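Skelley hand-held gripper kit
Parts list revised 5 Jan 2024

Two printed fingers, a trigger handle and a camera mount, for home or shared workshop builds. Camera not supplied.

Makers love to promise that a tool like this will pick up anything. We don't. Small bottles are a fair trial. Tall or heavy ones are another matter — try yours before you plan a project round it.

Opening: 67 mm
Build time: 2 evenings, if your printer behaves
Price: £150
Spare finger tips: £9

Questions to Ross Moffat. 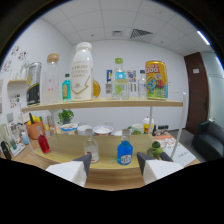 White fingers with dark grey tips, at the lower tray of a bottle shelf.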